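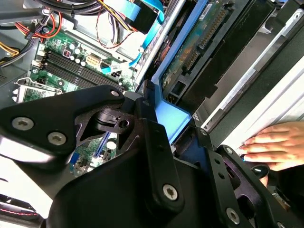

Stoltidard is opening its Bomport workshop to anyone with an old desktop computer and a bit of curiosity, and we couldn't be happier about it! The new Second Desk sessions start in July and show people how to take a tower apart, keep what still has life in it and send the rest for proper recycling. Everyone begins with the lid off, getting to know the green motherboard, the four memory slots and the tangle of coloured power wires that puts so many people off looking inside.

Places are free and no experience is needed. Each group has 100 minutes at the bench, and tools are provided. Last year our neighbours in Prasertsri handed in 2,513 pieces of old equipment, and 329 of them were desktop towers — far too many good parts to let go to waste.

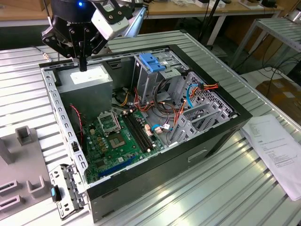
A desktop tower on its side with the side panel removed, showing the power supply, motherboard and drive cages.

Working parts will go to the Pronness reuse scheme, which builds computers for local families. Bring your own machine or work on one of ours. To book, ask at the workshop desk or ring between 10am and 4pm.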